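Torque and Tightening: Notes for Week 2

Introductory Workshop Practice, Unit 11

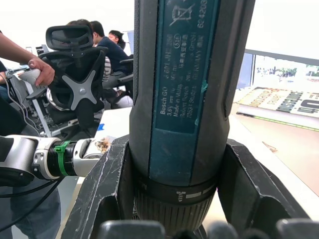
A student in last year's group asked why we spend a whole session on screws when everyone already knows how to turn one. The reply given then still stands: most of the repair work that comes into a shop like Bekero is on joints that somebody tightened too much, too little, or in the wrong order.

1. What tightening does

A screw or bolt works like a very stiff spring. When you turn it, the threads pull the head toward the material. Once the head is seated, further turning stretches the shank a tiny amount. The stretched shank tries to return to its original length, and that pull squeezes the parts together. We call the squeeze the clamping force.

Torque is the twisting effort you apply to get there. It is force times the distance from the center of rotation. A push of 100 newtons on a handle 0.2 meters long gives a torque of 20 newton meters. Double the length of the handle and the same push gives twice the torque.

Torque and clamping force are related, but they are different quantities. Much of your effort is lost to friction under the head and in the threads. Only a small share of it stretches the screw.

2. Friction

Anything that changes friction changes the result. Oil on the threads lowers friction, so the same torque gives a higher clamping force. Rust, paint and dirt raise it, and the joint ends up looser than the torque reading suggests. A torque table is only good for the condition it was written for. Check whether the table says dry or lubricated before you use it. The Tornivia tables on the shelf in Room 2 are for dry steel threads throughout.

Washers matter too. A hard, flat washer gives the head a steady surface to turn on. In soft wood it also spreads the load so that the head does not sink.

3. Materials

Steel into steel. The most predictable case. The screw stretches, the parts hardly compress.

Steel into softwood. The wood crushes well before the screw stretches by any useful amount. Stop when the head is flush. Drill a pilot hole near end grain, or the piece will split.

Steel into plastic. Use low torque and a coarse thread. When refitting a screw, turn it backward gently until you feel it drop into the old thread, then drive it forward. Starting it at random cuts a second thread across the first.

Steel into aluminum. Threads in aluminum strip easily. Run the screw in by hand for the first few turns.

4. Failure

A joint can fail in several ways, and in the practical you will be asked to say which one you are looking at.

Stripped thread — the screw turns without getting tighter. The threads in the softer part have usually gone first.

Cam-out — the bit rides up out of the recess and rounds it off. Common with a worn bit or too little pressure along the axis.

Sheared head — the head comes off and the shank stays in the hole.

Loosening — the joint was sound but vibration has let it turn back. Low clamping force is the usual cause.

5. Order of tightening

Where a part is held by several screws, start them all before tightening any. Then work across the part, going from one screw to the one farthest from it. Make two passes, the first to half the final torque and the second to the full value. Going around in a circle tends to lift the side you have not reached yet, and a gasket under the part will be pinched unevenly.

6. Worked problem

A cover plate is held by four screws. The table gives 8 newton meters each. Your wrench is 0.16 meters from the center of the grip to the center of the socket. What force do you need at the grip?

Force = torque divided by distance = 8 / 0.16 = 50 newtons.

Now suppose you hold the same wrench halfway along the handle, at 0.08 meters. The force needed is 100 newtons. On a plain wrench this is why people with their hand near the head tend to stop too early.

7. To do before the next session

Read the chapter on threads in the Irkar handbook, leaving out the section on pipe fittings. Do problems 1 to 6. Written answers are due on 15th July, on paper, with units shown at every step — an answer without units gets half marks.

Print this page | E-mail this page

Filed under: Course Handouts, Workshop Practice, Fasteners

Related handouts
Reading a Thread Gauge
Pilot Holes and Clearance Holes
Glued Joints: Notes for Week 3
Luik Bench Vises: Care and Adjustment
Units and Conversions for the Workshop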